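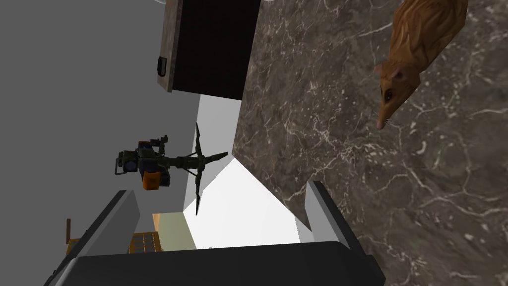

mossyhob
Right, worktops. We've been in the house since April and the kitchen is the last big job, and I'm stuck between real stone and a decent laminate. I've gone off anything pale, I'm after a dark brownish-grey with lots of fine white veins running all over it, like the one with the orange-brown rat lying on it. The place in Prinelton quoted me 800 pounds for laminate fitted. Stone is 3 times that, before they've even cut the hole for the hob! Has anyone lived with a dark veined top for a few years? Does it show every crumb?

tealeaf508
We had dark marble in the old flat in Altlow and I loved it for a fortnight. Then somebody left half a lemon face down overnight and there was a dull patch you could see from the doorway. Crumbs you can wipe up, etching you can't. Get the laminate and spend the difference on a good tap.

Granny_Smithy
Sorry but I don't agree with tealeaf. Ours is nearly 20 years old, it's got rings and marks all over and I wouldn't swap it. We seal it every spring, takes me the length of a radio play. Busy veins hide a lot more than a plain black top does — my sister has plain black and she's forever polishing it.

tealeaf508
Fair enough, but you like the marks. Plenty of people pay all that money and then spend their lives shouting about coasters.

dunlin
Have you looked at granite? Much less fussy about lemon and vinegar. Tsao's yard on the Sitolance road sells offcuts, and we got 2 lengths there for our galley kitchen. Take your measurements with you and ask about the edge finish, they charge extra for that.

mossyhob
Ooh, hadn't thought of offcuts. My longest run is under the window and it's not huge. Did yours need a join?

dunlin
Yes, one, by the sink. I can find it with my fingernail, that's about it. My other half says it's obvious — we've agreed to stop discussing it.

Granny_Smithy
Make sure they put the join away from the sink if you can, mossyhob. Ours went there and the filler's been redone twice.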